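Wirkby to Publish Illustrated History of the Working Coat

PLONDLEY – Wirkby, the independent publisher of books on clothing and design, will release "Buttoned: The Coat at Work" in May. Written by costume historian Yaqin Wei and illustrated by Hartmut Kramer, the book follows the working coat from the dockside and the dairy to the fashion runway.

The hardcover edition runs to 136 pages and is divided into 19 chapters, each devoted to a single garment. Subjects include the pea coat, the shop coat, the chore jacket and the long canvas dusters worn by cattle drivers. Mr. Kramer drew every plate in ink and watercolor, working from garments held in the Stisard Collection in Plondley.

"People kept these coats until they fell apart, so very few have survived in good condition," said Ms. Wei. "I wanted readers to see the mended elbows and the pockets that were moved because the owner was left-handed."

The Stisard Collection holds 2,863 items of everyday dress, most of them given by local families. Its curator, Afonso Ramalho, opened the storerooms to the author and illustrator over two winters and contributed the foreword. A closing chapter by textile conservator Diệp Mạc explains how heavy wool and waxed cotton should be cleaned and stored at home.

"This is the first book to draw so fully on our holdings," said Mr. Ramalho. "Several of the coats had not been out of their boxes since they were cataloged."

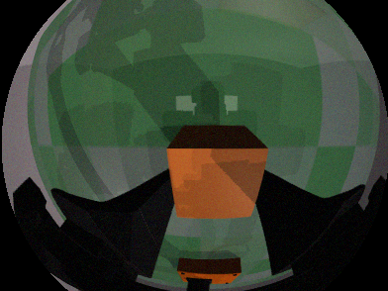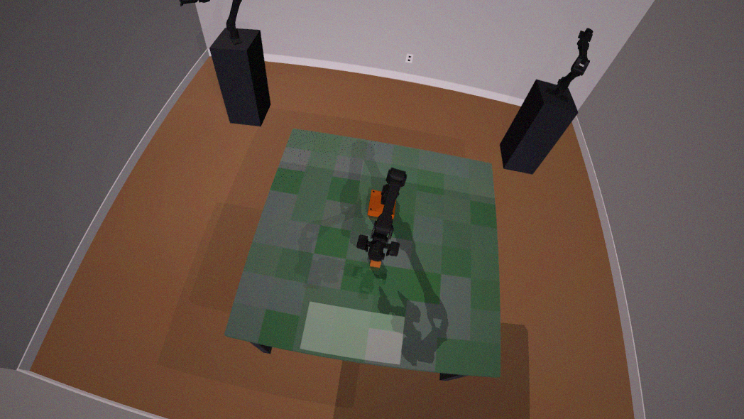
A signed and numbered edition of 1,305 copies, bound in navy cloth with a ribbon marker, will be sold through the Wirkby website and at the Stisard Collection shop. The standard edition will be available from bookstores. Both editions are designed by Tarcísio Holanda.

Ms. Wei and Mr. Kramer will speak at a launch event in the Stisard Collection reading room at 6:30 p.m. on the day of publication. Admission is free, but seats must be reserved in advance. Original drawings from the book will remain on view through the end of the month.

Review copies and sample pages are available to members of the press on request from the Wirkby publicity office.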